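Matte finish

A matte finish is a surface finish that scatters most of the light falling on it and reflects little of it in a single direction. It is used on furniture, wall paint, paper, plastics, and metal parts. The opposite condition is a gloss finish. Satin, eggshell, and semi-gloss lie between the two, and the borders between these grades differ from one manufacturer to another.

Optical basis
Light striking a smooth coating leaves at an angle equal to the angle of arrival, which produces a clear reflection of nearby lamps and windows. When the surface is rough on a small scale, light leaves at many angles and the reflection spreads out until it can no longer be recognized. Color is not affected in itself, but a dark matte surface often looks lighter than a glossy one of the same pigment, as scattered white light mixes with the color seen by the viewer.

Measurement
Gloss is measured with a glossmeter, which directs a beam at the surface at a fixed angle and records the share reflected at the mirror angle. The result is given in gloss units. On the scale used by the panel maker Henare, boards reading 6 or less are sold as matte and boards reading up to 37 as satin. Readings are taken in 2 directions on materials with a grain.

Use on work surfaces
Matte tops are common on desks, workbenches, and laboratory tables, where reflected ceiling light can make small items hard to see. Light neutral colors are often chosen for the same reason. Board for this use is supplied in fixed widths; the Henare range includes a 1,525 mm size.

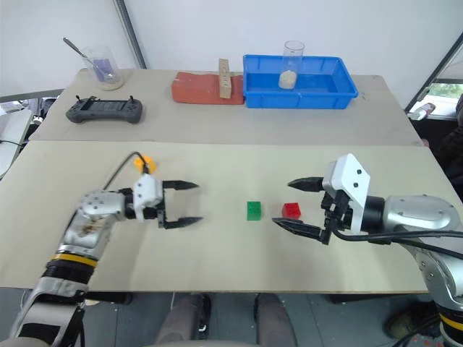

Light beige tabletop with a matte surface. Laboratory and household objects stand on the farther table.

Production
Paints and lacquers are made matte by adding a flatting agent, usually fine silica or wax. The particles disturb the surface of the film as it dries. Laminates take their texture from the press plate or from a release paper. Metal may be blasted with grit before coating, or etched in a chemical bath.

Wear and care
Rubbing flattens the high points of a matte surface and leaves shiny patches, an effect known as burnishing. Edges and ridges are exposed to more contact than flat areas, and a coating there may wear through and show a paler material or primer. 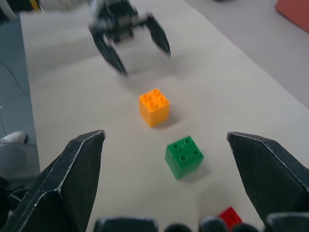

Pale scuff lines on dark gray gripper fingers, where the coating has rubbed off along the ridges.

Polishing compounds are not suitable for matte finishes. Damaged spots are difficult to touch up, and the full panel is often recoated.

See also
Gloss (optics)
Flatting agent
Burnishing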